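Cordless tools and small parts go on the table at Trasgate workshop

The Trasgate tool library has begun relabelling and checking its stock of small hand tools ahead of the winter lending period, with 94 items due to go through the process before the end of November. Work started with the compact screwdrivers, which are borrowed more often than anything else on the shelves and come back with the most reported faults.

Dorin Avram, who keeps the stock register, said the existing records were made up by hand over several years and did not always agree with what was stored. Some entries gave only a colour and a shelf. Others had a model name but no rating, so a borrower could not tell whether a tool was suitable for the job until it had been taken home.

Under the new system each record carries the maker's name, the type number, the voltage and the no-load speed, all copied from the plate on the tool itself. For the Bosch GO cordless screwdriver, the plate gives 3.6V and 360 min⁻¹, together with the country of manufacture, Malaysia, and the company's address in Stuttgart. The type number begins 3 601 JH2.

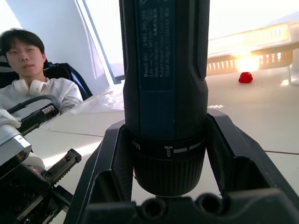 Copying from the plate is slower than using a catalogue, and Avram expects it to take until the end of the month. Catalogue entries were tried first. They were dropped after several proved to be for later versions of the tools held at Trasgate, with different chargers and different settings on the collar.

The setting collar is now checked separately. A borrower who leaves it at the wrong position can strip the head of a small screw or fail to seat a larger one, and both faults have been reported as a worn motor. Each cordless screwdriver will be turned through its full range and tried on a softwood block, once at the lowest setting and once at the highest. A tool that slips between settings is put aside for repair. Results are written in the register beside the serial number, with the initials of the person who made the test.

Batteries are treated as a separate matter. Tools with a built-in cell are charged fully, left on the shelf for 18 hours and then tested again under load. Those that fail the second test are withdrawn, as the library does not open sealed housings. Tools with a removable pack are tested with a pack known to be sound, and the old pack is recorded under its own number.

The work is being carried out on white tables pushed together, a layout chosen by Floarea Nistor to keep tools under test apart from containers and packaging. The front surface is kept for the item in hand. Baskets, bags and tubs go to the rear until their contents have been entered in the register.
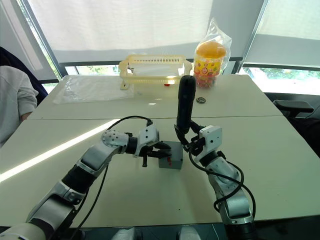 The paired tables at Trasgate, with a small grey box at the front and a cream plastic basket behind.

Containers have caused almost as much difficulty as the tools. Screws, bits and wall plugs have been returned over the years in whatever packaging the borrower had to hand, and the original boxes have often gone missing. Floarea Nistor said that clear bags would be kept for mixed fixings, as the contents can be read without opening them, and that closed tubs would in future need a label on the side as well as on the lid. Lids had been swapped in the past and the labels had gone with them.

Plastic baskets will stay in use for sets that are lent as a whole. Each will be given a printed card listing what should be in it, to be signed on loan and on return. The cards are to be kept with the baskets, and a second copy will be filed at the desk.

Liviu Nistor is drawing up the new shelf plan. Cordless tools will move to the upper shelves on the inner wall, away from the radiator, and corded ones will go below with their leads tied. The shelving itself will not be replaced. He has asked for 20 further shelf dividers, which would allow each cordless tool to stand in its own space with its charger.

Borrowing continues while the check is under way, though a tool that has not been entered in the new register may be held back for a day. Anyone who has a charger, a bit set or an instruction sheet belonging to the library is asked to return it to the desk before the end of November, whether or not the tool itself is out on loan. Returns are accepted from 10 am to 4 pm.

Questions about particular tools should be put to Berenice Sandoval at the lending desk — the type number should be given where it can still be read. Tools with a worn or missing plate will be examined last, and will be listed under a library number only.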